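12/06/2022 – FOR IMMEDIATE RELEASE

The Kodimetti Prize for Undergraduate Teaching goes this year to the first-year biology teaching team at Carkavwood College. Award is shared by the whole team, a first for the prize. Selection panel met in November and the vote was unanimous.

The team rebuilt the intro lab course from the ground up. Old version: printed manual, fixed steps, everyone gets the same answer. New version: students pick a question in week one, write a short plan, and spend the rest of the term testing it. Reports get swapped between benches and revised before grading.

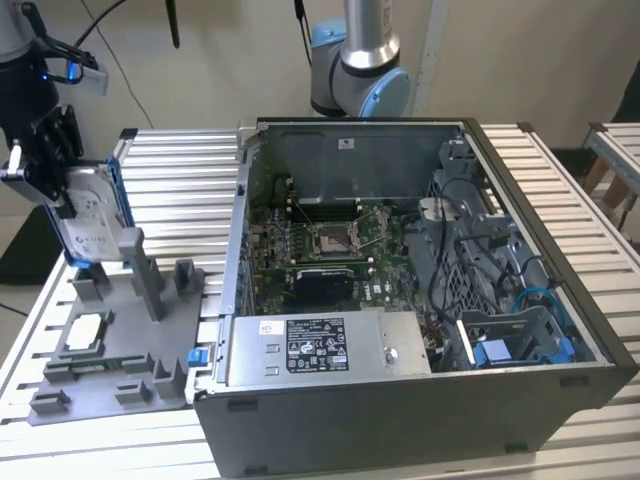

## What the prize covers

- A cash award, paid to the department for teaching use
- Travel for 4 team members to the spring meeting
- A plaque (being engraved now, will ship seperately)
- One year of classroom support from the Tarno Fund

The panel read 80 nominations this cycle, up from last year. Most came from two-year and small four-year schools, which the panel was glad to see.

## From the citation

"This course treats beginners as people who can do science now. The student reports we read were messy, careful and full of real questions. We would like to see more courses like it."
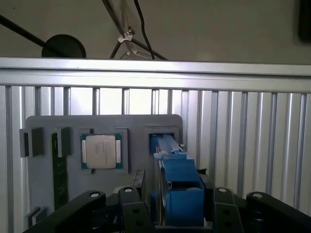
The panel also pointed to the grading guide, a single page, written in plain language and handed out on the first day. Several nomination letters from former students brought it up. One said it was the first time she knew what a good lab report was before turning one in.

Course now runs in 5 sections and enrolls 140 students a year. Evening section added last fall for students who work days – filled in the first week of registration.

## Next steps

Team will give the Soriano Lecture at the spring meeting. Open to all registered attendees, no extra ticket needed.

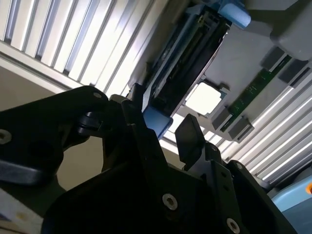 A workshop follows the lecture, same room, after the coffee break. Bring a syllabus if you have one you want to work on. Course materials go up on the prize web page the same day, free to use and adapt for for any classroom.

Nominations for the next cycle open after the meeting. Self-nominations OK. Two letters required, at least one from a former student.

Press contact: Kodimetti Prize office, press desk. Photos of the plaque on request once its back from the engraver.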